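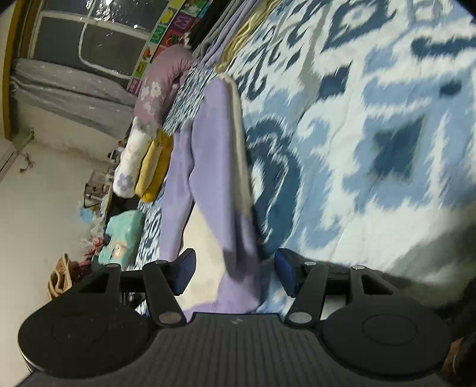
A bed with a blue-and-white patterned blanket.

The Brosov Skating Club will send two pairs teams to the regional championships in Dirkham this February, the first time in five seasons that it has entered more than one team in the event.

Both teams qualified at the sectional competition held at the Boyer Ice Center, where they placed second and fourth after the free skate. The top four teams advanced. The second-place team led after the short program but lost ground on a fall in the throw triple loop, and finished less than a point behind the winners from Zurthorpe.

The club's other team skated together for the first time last summer. Its coaches had planned a full year of training before a qualifying event, but moved the schedule forward after strong results at two club competitions in the fall. The team performed a clean free skate at Boyer and moved up from seventh place.

Attendance for the final day at Boyer was 1,867, according to the organizers, who added an extra session for the junior events because of the number of entries. Ice dance and singles skaters from the club also took part, but none advanced.

The regional championships will be held over four days at the Dirkham Arena. Pairs teams will skate the short program on the opening evening, with the free skate to follow on the third day. Practice ice will be available to competitors from 6 a.m. each morning — earlier than in past years — so that the arena can keep its public skating hours in the afternoon.

Teams that finish on the podium in Dirkham will be considered for the national development camp in July. Selection also depends on fitness testing and on results from the previous season, and invitations will be sent to clubs in the spring.

Tickets for single sessions and all-event passes are on sale at the Dirkham Arena box office. Club members may order passes through the Brosov office until the end of January.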